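Chutima Kongkaew on peppers, dirty trays and why she quit feeding seedlings

Caught Chutima Kongkaew between deliveries, 12th September, at the back of the potting shed at Sriwong. She grows hot peppers there, mostly in containers, and sells young plants in spring and dried pods in fall. She had soil up to the elbows and didn't sit down once. I followed her with the recorder.

First thing I asked was how she got into it. Short answer - a bad landlord.

"I had a balcony and no yard. He wouldn't let me put up shelves. So everything was in buckets on the floor and I learned buckets." She still likes them. Five gallon, holes drilled on the sides near the bottom as well as underneath. "Side holes. Everyone drills the bottom and then sets it flat on concrete and wonders why it's a swamp."

This year she started 1035 seeds. Kept 564 plants. I said that sounded like a lot of losses and she laughed at me.

"No, no. Those aren't losses, I pulled a lot of those. Weak stem, out. Funny leaves, out. I used to save every one, I had runts on the windowsill in July. You're watering a plant that's going to give you one pepper."

Her seed mix is dull on purpose. Coir, perlite, a little sifted compost from the old pile. No fertilizer until the third set of true leaves. She used to feed early, half strength, and got leggy pale things with burned tips. Stopped feeding, turned the heat mat down at night, moved the lights closer. Better plants the same season.

On varieties she gets cagey. There's a cross she has been working on, she calls it Treklow, a wrinkled orange pod that ripens early enough for people with short summers. It's on its 7th generation and she thinks it's nearly stable. Nearly.

"I still get a red one. Every year, one red one, in the middle of the row. I'm not selling seed until that stops."
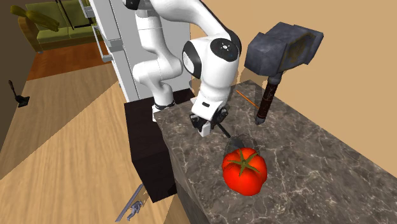
The other one is Prelteo, which is milder and which she talks about the way people talk about an annoying cousin. Grows huge, drops its flowers the minute nights get warm. She tried shade cloth. Tried misting in the evening, which gave her mildew and nothing else. What helped in the end was planting it later, so the first big flush of flowers comes after the worst of the heat.

We got onto pruning, because I top my peppers and wanted to be told I was right. I wasn't, really.

"If you have a long season, top them, fine. You'll get a bushy plant. Here I'd lose two weeks, and I don't have two weeks to give away." She does strip the lowest leaves once plants are knee high, so nothing touches the soil, and she pinches the first flower. Just the first. After that she leaves them be.

Water - deep, then wait. She lifts the bucket by its handle to check the weight. No meters. She had one, a Tutix, a gift, and it spent the summer holding a door open.

Pests she has opinions on. Aphids mostly, under the leaves, starting on whichever plant is closest to the shed door. She squashes them by hand early on and uses soap spray if it gets away from her, in the evening, rinsed off the next morning. She won't bring in plants from anywhere else after May. Learned that with a tray of free basil.

"Free plants are the most expensive plants. And wash your trays! People reuse trays with last years dirt still in the corners and then they tell me it's bad seed."

So what happens now, with fall coming on? She's picking every 3 days and drying the pods on screens, with a fan on them, no oven. The best plants get cut back hard, root ball trimmed, and go into smaller pots to sleep in the basement under one dim light. Barely any water. She says most of them look dead by midwinter and it's fine, scratch the stem, if its green underneath leave it alone.

I asked if she had advice for somebody starting with one plant.

"Start with two. They're peppers, one of them will sulk."

Then a truck pulled in and she went out to meet it. I had a question left about saving seed, and whether she bags the flowers or just spaces the rows out. Will try to get that by phone and add it in here.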